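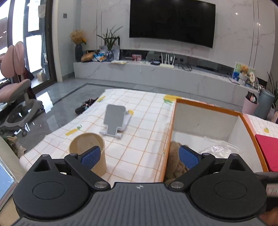 The Slow Return of the Small Sampler

Rirklow started out as a lunch-break project. Dehua Deng wanted a sampler plugin that would load before she lost the idea in her head, and the large libraries on her studio computer took too long. She wrote the first version over one summer and sent it to a few friends who make music for short films. Version 1.0 went on sale in October under the Umberg name, and it has already had two updates.

The plugin does very little by current standards. It loads one folder of recordings at a time, maps them across the keyboard and gives the player 10 controls. There is a filter, a simple envelope, a tape-style pitch drift and a reverb with a single knob. It has no browser and no store page, and there is no modulation matrix. The factory content comes to 124 sounds, all recorded in mono, and the whole download fits on an old USB stick.

Most of those sounds are quiet ones. Deng records with a pair of Oltach contact mics and an older field recorder, and she prefers sources that barely make a noise: paper being folded, a zipper, rice in a bowl, the felt inside an upright piano. Each source is played at 6 levels of force. She leaves the room noise in and sets the loudness by ear, so some patches come up hotter than others when you step through them. That will annoy people who like to audition presets quickly.

The drift control is the best thing in the package. At low settings it moves each note by a few cents, and the movement is different for every voice. Turned halfway up, a held chord starts to lean in several directions at once and takes a while to settle. It works well on the piano felt and on a patch called Acuña, a bowed glass tone that could carry a whole cue without much help. Past three quarters it gets seasick, and the range up there could have been used for finer steps lower down.

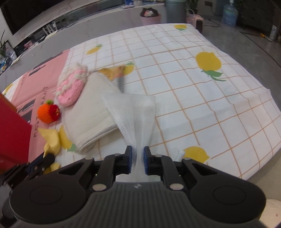

Ewan Maihi would like the drift to follow the host tempo, and says that without sync he ends up printing the part to audio and cutting it by hand. He also finds the single reverb knob too coarse for dialogue-heavy scenes, where a long tail gets in the way of the voices.

Deng has heard the tempo request from other users and says it is on her list. The reverb will probably stay as it is. She would rather people turn it off and use the one they already own.

Importing your own recordings is simple. Drop a folder on the window and Rirklow reads the note names from the files. If there are no note names it spreads the recordings upward from middle C, one per key. Loop points are kept if the file has them. There is no way to edit them inside the plugin, so any clicks have to be fixed in an audio editor first.

Processor use is low. A session with 18 instances played back without dropouts on a four-year-old laptop, though the interface became slow to redraw with several windows open. The text is also small on a high-resolution screen, and the window can't be resized yet.

Rirklow runs on Mac and Windows in the usual plugin formats. A demo version is available from Umberg. It goes silent for a moment every minute and does not save settings, but the full set of sounds is included. Owners of the first release get the current update free and can install it over the old one. Projects made with 1.0 open normally, except that the filter now defaults to off.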